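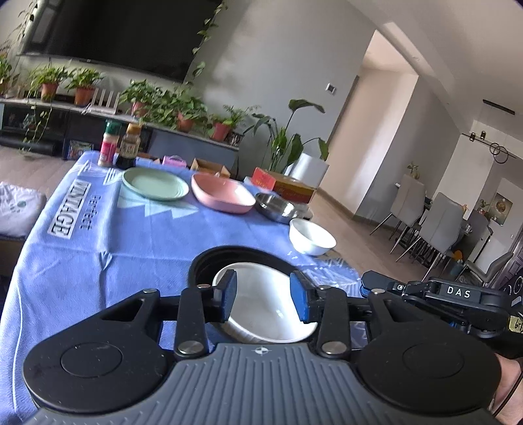 Figure 2. A dining table in one of the participating homes. A white bowl is held above the printed cloth, with a mint-green plate, a pink rectangular dish, a shallow steel bowl and a second white bowl on the table. Bottles and cartons stand toward the far end.

4. Where things stand: tables, surfaces and the order of clearing

4.1 Scope of this section

The previous section dealt with kitchens. This one deals with the table where people eat and with the furniture close to it. We were interested in two questions. The first is what stays on a table between meals and what is taken away. The second is how people decide which item to pick up first when the table has to be cleared. Both questions sound small, but the diary entries show that they take up a fair amount of daily effort, and that people in the same household often answer them in different ways.

The material comes from 108 homes in the Lusulora housing study. Each household kept a written diary of table use for 20 days in January. After that, one of the authors or a field assistant visited the home, drew a plan of the eating area and talked through the diary with at least one adult. Visits were not announced to the hour, only to the half day, so that tables would not be specially prepared. Several people told us that they had tidied anyway.

4.2 Tableware, stores and strays

We sorted the objects on tables into three groups. Tableware covers plates, bowls, dishes, cups and cutlery, that is, the things a meal is served in or eaten from. Stores covers food and seasoning kept in bottles, jars, boxes and cartons. Strays covers everything else: mail, chargers, school books, keys, medicine, parts of toys. The grouping was first proposed by Radymyr Kuzmenko during the pilot visits and was kept with one change. Napkins and place mats had been counted as strays in the pilot, which annoyed the people who owned them, and they were moved to tableware.

The three groups behave differently over the day. Tableware comes and goes with meals. Stores tend to arrive at the table for one meal and then remain for the next, and the one after that. Strays come in with people and leave when somebody needs the surface. In most homes the stores had a fixed zone, usually the end of the table farthest from the kitchen or against a wall. The table in Figure 2 shows this kind of layout. The plate, the dishes and the bowls are on the nearer part, while a spice bottle with a green cap, a dark sauce bottle, a small pink box, an open cardboard box and a printed carton are toward the other end.

We call this the "far end" pattern. It was common on long tables and rare on round ones. On round tables, stores were gathered in the middle, sometimes on a tray. People with a tray cleared the stores more often than people without one. One respondent in the Fliltia district wrote that she had bought a tray for this reason and then found that the tray itself never left the table, so that she now wiped around the tray in the same way that she had wiped around the bottles.

4.3 Mixed sets

Few tables in the study were laid with matching pieces. In the diaries, the word "set" was used mainly for tableware kept in a cabinet and brought out for guests. Everyday pieces were a mix of colors, shapes and materials, bought at different times or left over from larger sets. The tableware in Figure 2 is typical in this respect: a round green plate, a pink rectangular dish, a steel bowl and white bowls are used on one table.

Mixed sets matter for clearing in a practical way. Pieces of the same shape can be stacked and carried in one trip. A rectangular dish does not stack well on a round plate, and a shallow bowl placed on a deep one will slide. People in homes with mixed sets described making more trips, or else a habit of building two stacks, one for flat pieces and one for bowls. Respondents rarely named stacking as a problem when asked directly. It came up when they were asked to tell us what they did after the last dinner, step by step, and then it came up a great deal.

Some had worked out firm rules. In one household the rectangular dishes always went first and alone. In another, bowls were never stacked at the table at all, only at the sink, after a pile had tipped over onto a rug. A third household had given up on stacking and used a dishpan, which one of the children carried around the table.

4.4 Order of clearing

We asked each respondent to describe the order in which they cleared the table. Four orders came up often enough to be named.

Nearest first. The person starts with whatever is in front of them and works outward. This was the most common order for people clearing alone. It leaves the far end for last, and in many cases the far end is then not cleared.

Empty first. The person collects the empty pieces and returns for those that still hold food. Used mostly in homes where leftovers are kept.

Bowls first. The person removes bowls and other deep pieces before plates. Several older respondents had been taught this as children and gave no explanation for it. Others said that bowls get knocked over by sleeves.

Largest first. The person takes the biggest dish away to open up room. This was more usual on small tables.

The orders are not exclusive. A person may begin with the largest dish and go on to whatever is nearest. What they share is that stores come late in all four. In the diaries, the phrase "cleared the table" was used freely on evenings when the bottles and cartons had been left where they were. When we pointed this out during visits, most people did not see a contradiction. For them the table was clear when the tableware was off it.

4.5 The cloth

Tablecloths turned out to be a better guide to how a table is used than we had expected. We noted whether there was a cloth, what kind it was, and when it was last taken off. In the pilot we had only asked the first question, and the answers told us little.

Cloths with a print, such as the blue one with white lettering in Figure 2, were generally described as everyday cloths. Plain white cloths were kept for guests. Respondents liked prints for the reason one would expect, that small stains are harder to see on them. A less expected finding was that people with a printed cloth were more willing to leave stores on the table. Two of them said that a bare tabletop "looks messy" with bottles on it and that a patterned cloth does not.

Taking off the cloth was the only routine that reliably brought the stores down from the far end. Everything has to be lifted to remove a cloth. In homes where the cloth was changed weekly, the stores were sorted weekly too, and old items were thrown out. In homes without a cloth there was no such occasion, and we found some very old packets of seasoning. A household near Dow Street had one that both adults believed the other had bought.

4.6 Surfaces near the table

A table is seldom the only surface in the room. Where eating and living areas share one space, there is often a long low cabinet within a few steps, and it takes part in the clearing whether or not its owners intend it to. The room in Figure 2 has a cabinet of this kind under the wall-mounted television, with a row of potted plants on it and a white dish rack standing among them.

Plants were the most frequent permanent occupants of such cabinets, followed by photographs and lamps. They limit how much can be put down there. Lorenz Mösli, who drew most of the plans, measured the free length of cabinet tops and compared it with the diaries. Where less than half of the top was free, people rarely used it while clearing. Where more was free, it became a second stop: dishes went from table to cabinet and from cabinet to kitchen, sometimes with an overnight stay in between.

Dish racks outside the kitchen were noted in a small number of homes. We had no code for them at first and entered them under "other". Owners gave different reasons. One kitchen in Nuver had a counter too short for a rack and a second sink. Another household kept a rack in the living area for bowls that were used daily and never put away. In these homes the distinction between storing and drying had more or less gone, and the rack worked as an open cupboard.

Chairs also collect things. A chair that is not used at meals will hold a bag, a folded cloth or a pile of laundry within a day or two, according to the diaries. We did not code chairs separately, and this should be done in later work.

4.7 Limits

The diaries were written by the adult who had agreed to take part, and that person was often the one who did most of the clearing. The views of those who did less of it are thinly represented. January is also a month in which many people eat at home more than usual, and tables may be busier then than in summer. The plans record a single visit each. We would not use them to say how a table looks in general, only to help read the diary that goes with it.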